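8th June

The Association office opened at the usual hour, and the morning was given to the accreditation returns. The Clurkinora district has now submitted its papers for both middle schools, and the Prornley file lacks only the signature of the superintendent. Mr. Matheson telephoned before ten to ask whether the March figures could stand in place of the spring ones. He was told that they could not, and he undertook to have the corrected sheets in the mail by Monday.

Total student enrollment across the Prornley schools is entered as 1442. The earlier return gave a different figure because the evening program had been counted in one column and left out of the other. The registrar has initialed the change.

At eleven the subgroup on teacher induction met in the small conference room. Two matters were before it. The first was the mentor stipend, which will remain as it was last year. The second was the length of the classroom observation period for first-year teachers, and on this there was no agreement. The Farquharson representative favors three visits before the winter break – a schedule that the rural schools say they cannot staff. The question has been carried over to the next meeting, and a written proposal has been requested from each side.

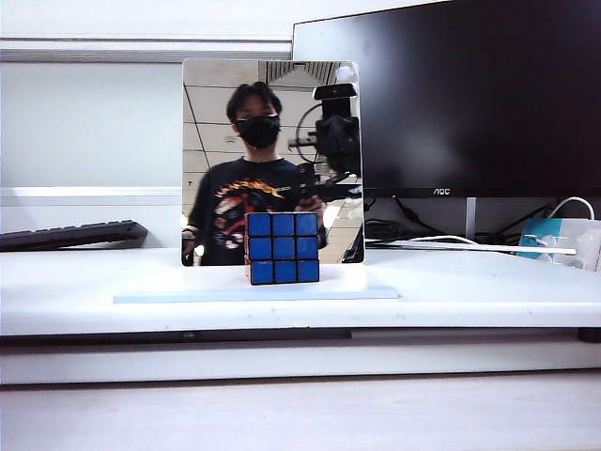
Vol. 25, No. 2

The afternoon was taken up with the summer institute for principals. Horlow High School has confirmed the use of its library and cafeteria for both days of the program. Each session will admit up to 25 participants, and members who registered in March will be seated first. Archie Matheson has agreed to lead the session on master scheduling, and he has asked that those attending bring their own bell schedules and a current staffing list. The session on student discipline records is still without a presenter. Letters went out to two former members of the board, and replies are expected next week.

The printer sent the revised estimate for the fall handbook. It is higher than the last one, owing to the heavier cover, and the lighter stock will be priced before any order is placed.

The parking permits for the institute have not arrived. A second request was sent to the Horlow front office at four, and the letter to Clurkinora acknowledging receipt of its papers was signed and placed in the outgoing tray.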